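Visit to Skedbridge Primary and the Gruber book store

Four of us from the English team went over to Skedbridge on a Thursday in July to see how the school there runs its classroom libraries. We had been talking about our own for most of the summer term. Every room has shelves, most of the shelves are full, and the children in Year 4 were still telling us they had nothing to read. Skedbridge has a similar intake to ours and the same number of classes, so it seemed a fair comparison.

We left after the register and arrived in time for the first reading session, which starts at 9 and is the same in every room.

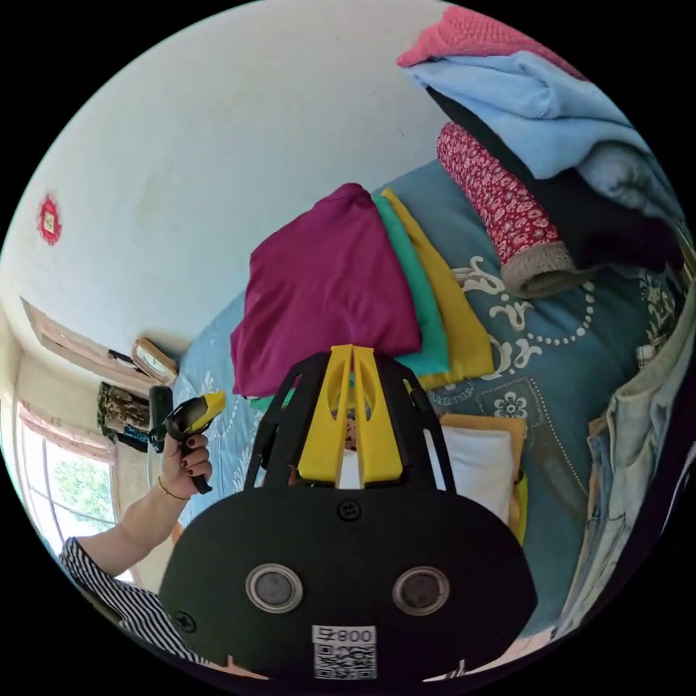 English and Reading Team - Staff Visits

Remedios Ortuño met us at the office and took us round. She teaches Year 5 and has looked after reading across the school for 6 years. She began in her own classroom, which has far fewer books out than any of ours. There were two low units under the window and one taller case by the door, with the lower shelves facing outwards so that the covers show. The rest of her stock is kept elsewhere and changed over every half term.

The school worked from a full list before it moved anything. Over one spring term the staff went through every classroom and wrote down each title, its condition and whether a child had borrowed it that year. The total came to 3,028 books, not counting the reading scheme. A good many had not been opened. Some were duplicates left over from old guided reading sets, and others were information books with maps and figures that were well out of date.

They took out 600 in the first round. Staff were allowed to hold back anything they read aloud from, and Remedios said this was where most of the arguments were. The books in decent condition were offered to families at the gate and the rest went for recycling. We asked whether parents had complained about books being thrown away. She said two had written in, and both were satisfied once they had been shown the state of the books.

We then watched the reading session in three rooms. In Year 2 the children choose from boxes on the tables, sorted by subject - animals, funny books, families, things that go. The labels were in the children's handwriting and a couple of the spellings had been left as they were. In Year 4 there is a borrowing sheet on a clipboard, and a pair of children keep it up to date for a fortnight at a time. Year 6 has no system that we could see, apart from a shelf of books that pupils have recommended with a slip of paper tucked in each one. It was the busiest shelf of the day.

The rooms were quiet without being silent. Teachers read as well for the first part and then moved about to hear individual children. One teaching assistant was working with a group on a short play script, which we would like to try with our own lower readers.
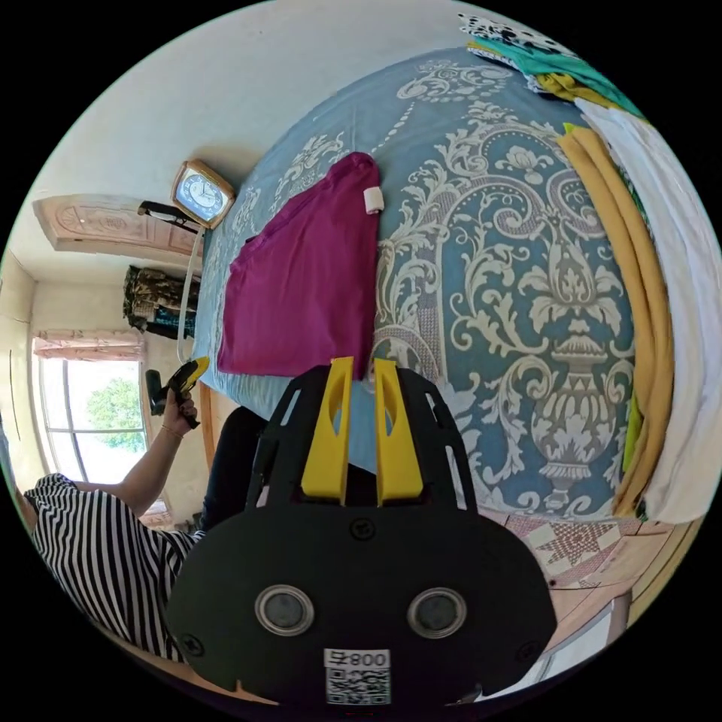

After break we walked down to the old kitchen block, where the spare stock is kept. The school calls it the Gruber store after the head who first had shelves put up in it. Books are kept in lidded crates, each with a year group and a half term marked on the end. A teacher brings one crate down and takes another back, and the whole change takes less than a lunchtime. The room is dry but cold, and the lighting at the far end is poor. They have had trouble with crates coming back short, mostly in the autumn, and now put a contents list inside each lid.

Konrad Hollenstein, the deputy head, talked us through the costs. The crates were the largest item. They looked at Brerkico for the shelving and decided against it on price, then bought second-hand units from an office that was closing. For the list itself they use Prorkunero, which lets a teacher look up where a title is from any classroom. He was fairly lukewarm about it. It is slow to open in the mornings, and new books have to be typed in by hand unless the barcode is recognised. He would still choose it over the spreadsheet they had before, which three people used to edit at once.

We asked what he would do differently. He said he would have bought new books sooner. For most of the first year the shelves were thinner and the children noticed, and the money for replacements did not come through until the following spring. He would also have asked the pupils which books to keep, as the staff guessed wrong about several series.

There were some things that would not carry over easily to us. We have no spare room on the scale of the Gruber store, and the cupboard by the hall is already shared with PE. Our reading session is at a different time in each class, so borrowing between rooms would be harder. The half-termly change could still be done on a smaller scale, with two classes swapping boxes.

Year 3 and Year 4 will list their books first, starting in September, using the sheet Remedios gave us. Copies are in the staffroom in the green folder. Anyone who wants to hold back read-aloud titles should put their initials inside the front cover before then.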